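Woller auto lock, motorized latch version – 14 months in, long update

Two stars. Was four in my first review, see below, I'm leaving the old score up so people can see how it went.

Background quick. We run a small guest house, bought the Woller auto locks for the room doors so the late arrivals could let themselves in. Motor throws the bolt by itself when the door shuts, keypad or phone app to open. Paid 111 each, plus the Bumanen hub that lets the whole lot relock on a schedule. Install was easy. Took longer to find the right drill bit than to fit the first one.

First year, no complaints really. Batteries fine. App ugly but works. Guests got it without being told, mostly.

Then November. Guest inside the room, around bedtime, lock starts cycling. Bolt out, bolt in, bolt out. Beeping every time. They press the inside button, it opens for a second and throws again before they can get the handle down. Took us a good few minutes to get them out and that was from the hall with the override key. They were nice about it. I was not feeling nice about it.

What if there had been a fire. That is the entire review right there, if you want to stop reading.

So what went wrong. Woller support had me send the log off the hub. 200 lock commands in one evening on one door. The little sensor that tells the motor "door is shut, bolt is home" was giving bad readings, so the motor kept trying again. No limit on retries. No backing off, no "I give up, staying open". It just keeps going till the batteries quit. Support said grime on the sensor window and the keypad, told us to clean it and sent a pdf. The pdf says dry cloth. The sticker in the battery door says damp cloth. The app says "approved cleaner" and doesn't say approved by who. Pick one!

Thing is, these are doors people touch all day. Sunscreen, food, whatever. They get cleaned along with everything else and any cleaner in the world is going to bring a spray bottle. If a bit of spray down the side of the housing can turn the exit into a slot machine then the housing is wrong, not the cleaning. I can't prove spray did it. Support can't prove grime did it either.

How the job gets done in real life:

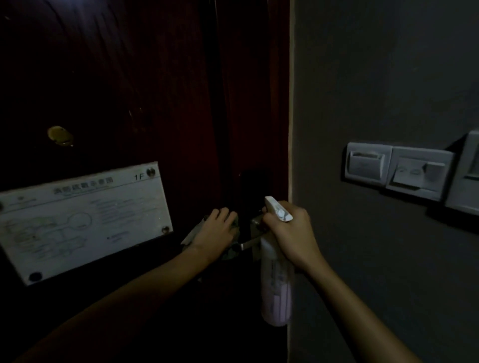
Athumani wrote under my first review that they had the same retry loop on a back office door, no cleaning product ever near it, and that swapping the sensor board only bought them 75 days before it came back. They ended up turning off auto relock in the hub and say it hasn't looped since.

Which is what I've done too. Auto relock off on every door. So now I own a motorized lock that I've told not to use its motor by itself. Great.

Other stuff while I'm here:

Override key works, always has. Keep it ON you, not in a drawer.

Inside handle should pull the bolt back mechanically no matter what the motor wants. On this version it doesnt, it only asks the motor. Check that before you buy any auto lock, any make. I didn't.

Firmware update came out after my ticket. Notes say "improved bolt behavior". Nothing about a retry limit. I asked, still waiting.

Looked at the Dilcombe as a replacement. Costs more, uglier, but the inside handle is a real handle with a real linkage. Have one on trial on the laundry room door. Too early to say, will post when I've had it thru a winter.

Would I buy the Woller again – no, not for a room anybody sleeps in. For a shed or a store cupboard, sure, fine. Second star is for the phone support, they did pick up every time.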